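Chapter 5
Sorting by Category

Every October, Flendus opens its workshop to the public for one afternoon. Visitors walk past 3 stations and spend 20 minutes at each. The busiest station is usually the plainest one, where a single arm sorts small items on a table.

The task sounds simple. Items are set down on the tabletop, and each one has to go into the basket for its category. A child of four can do it. For a machine, the job breaks into separate problems: finding an item, deciding what it is, picking it up without crushing or dropping it, and letting go in the right place. A mistake at any stage spoils the result, even if the other stages went well.

Shape alone is a poor guide. A roll of tape and an orange are both round, but they belong in different groups and need different grips. The tape can be held by its wall. The orange has to be held across its widest part, and it rolls if it is nudged.

Color does not settle the matter either. Fruit comes in many colors, and so do supplies. The category has to come from knowing what the item is for.

At this station the categories are written by hand, "fruits" and "office supplies," next to two wicker baskets.

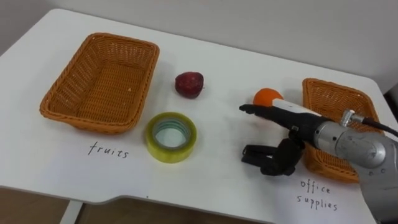 Before You Read

1. List the steps you take when you put away groceries.
2. Choose two items in your classroom that have a similar shape but belong in different groups. How would you tell them apart by touch?

Key Terms

category
gripper
grasp point
sorting error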